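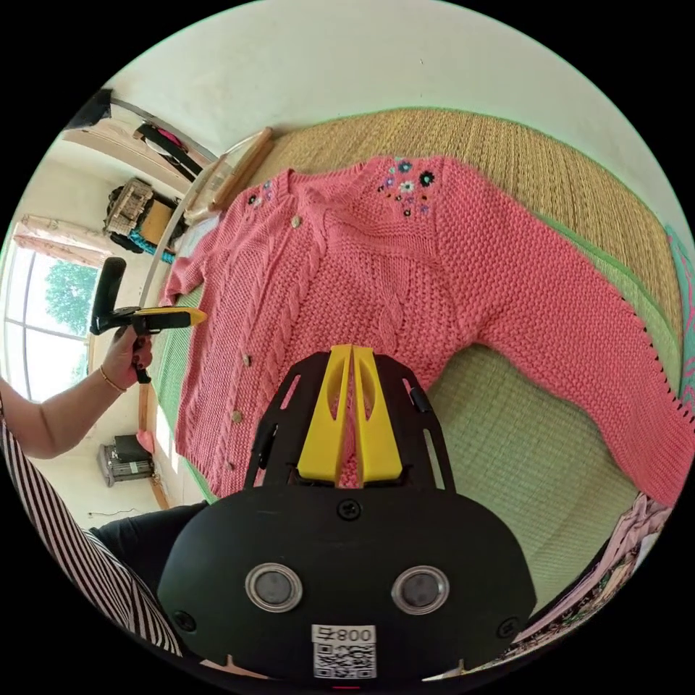

Fig. 1. Cable-knit cardigan laid face up on a woven mat, front panels and shoulder embroidery showing.

Care of Household Textiles
Unit 3: Folding and storing heavy knits
Instructor: Tomás Geraghty

These notes go with the Unit 3 practical. Read them before you come in and bring one heavy knit of your own, clean and fully dry. A cardigan is best because it has a front opening to deal with. If you don't own one, take one from the Gourlay box in the supply room and sign the sheet.

1. Why knits are folded

A woven shirt can hang for years without much change. A heavy knit can't. The loops give under the weight of the garment, the body gets longer and the hanger pushes a point into each shoulder. Chunky stitches are worse than fine ones, as there is more yarn pulling down. Sleeves with ribbed cuffs also tend to grow on a hanger.

So heavy knits are stored flat. The question for this unit is how to fold them so they come out of the drawer in the shape they went in.

2. The surface

Use something flat, clean and larger than the garment with the sleeves out. A table works. So does a firm bed with a straw mat on top, and many of you will find that easier at home. A fine woven mat has a little grip, so the knit stays where you put it while you move the other half. Check it first for broken strands, which will catch a loop and pull it. A soft comforter is not a good surface – the garment sinks in and the folds come out crooked.

3. Laying out

Put the garment down with the front facing you. Bring the front edges together so the placket lies straight from neck to hem. Smooth from the center outward with a flat hand. Do not tug on the hem to make it even. If one side looks longer, lift it and set it down again.
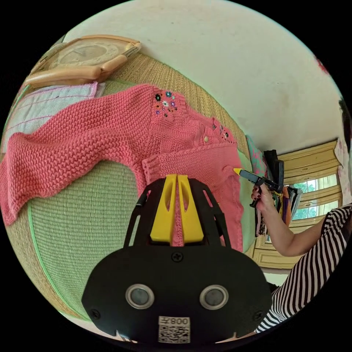
Stretch the sleeves out to the sides only as far as they go by themselves. The seam where the sleeve joins the body should lie flat, with no roll of fabric under it. Most bad folds I see in this class start at that seam.

4. Know your stitches

Seed stitch: bumpy on both sides, lies flat, does not curl. Forgiving to fold.
Cable: thicker than the knitting next to it. Try not to put a crease across a cable. A fold that runs alongside it is fine.
Rib: cuffs, hems, some bands. It springs back if left alone. Never store it stretched.
Stockinette: curls at the edges. Needs more smoothing than the others.

5. Sleeves

Work on one sleeve at a time. Hold the shoulder still, pick up the sleeve near the cuff and bring it across the body. Turn it down so that it runs parallel to the side seam. Repeat with the other sleeve. The two should lie next to each other if there is room, since stacking them makes a hump in the middle.

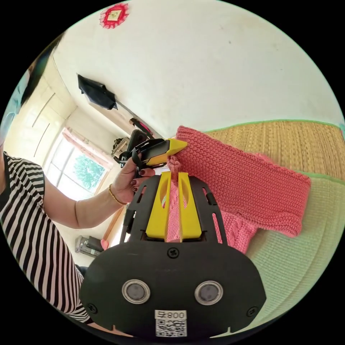 Fig. 2. Pink knit on the mat, with a strand of the fabric held between two fingertips of the tool.

When you lift any part of a knit, take hold of a good width of it. Picking up a single loop can draw the yarn and leave a tight line across the row. If that happens, ease the loop back from the wrong side with a blunt needle. Don't cut it.

6. Buttons and embroidery

Buttons press into whatever is on top of them. For a garment with raised embroidery, beads or sequins, lay a sheet of acid-free tissue over the decorated part before you fold. Fold away from the embroidery where you can. Flowers at the shoulder are usually safe, but look at where the sleeve ends up and move it if it rubs. 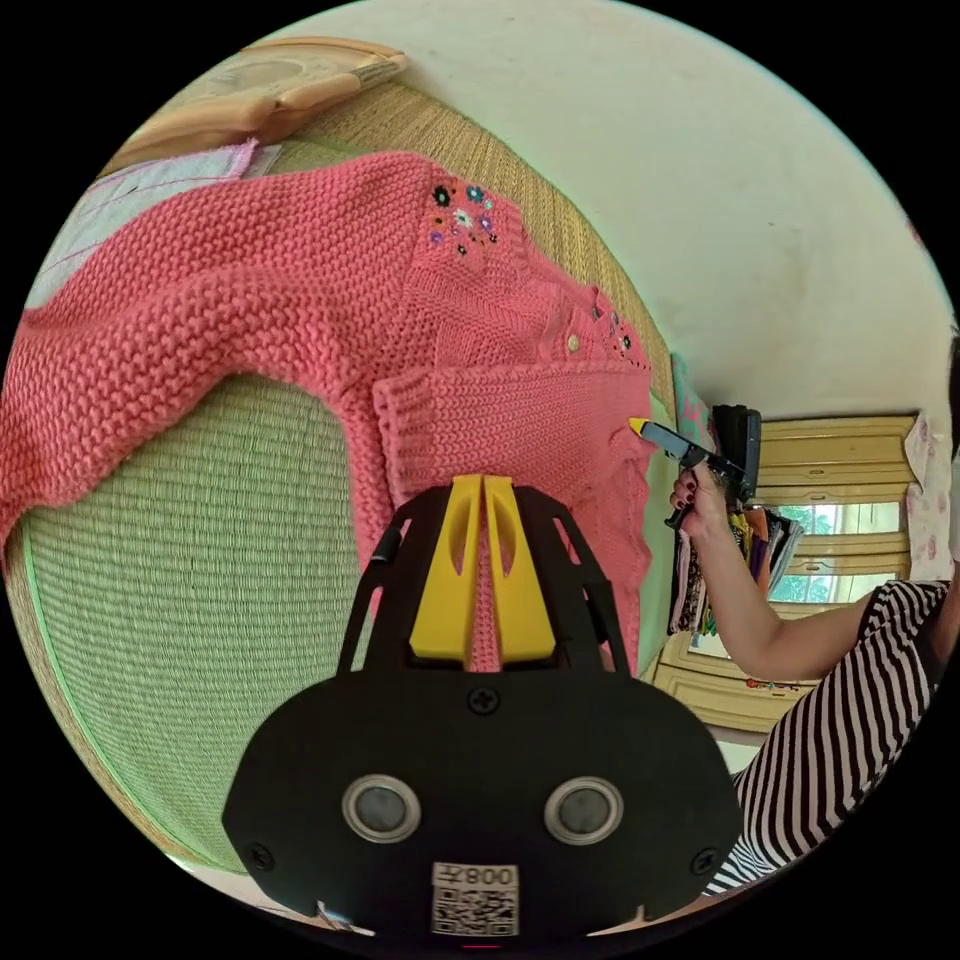 Fig. 3. Sweater on the mat with one sleeve out to the side. Note the embroidered flowers near the neckline and along the placket.

7. Final fold and storage

Fold the hem up toward the neck, once for a deep drawer and twice for a shallow one. Keep stacks to three garments, heaviest at the bottom. Refold along new lines every September when you check for moths.

For the practical

Fold your knit 2 ways, leave each overnight under a book, and write down where the creases fall. Half a page is enough. Hand it to Tharindu Majumder in room 13 by 20 March 2021. The stitch samples will be out on the side table, and please put the tissue back in its folder when you finish.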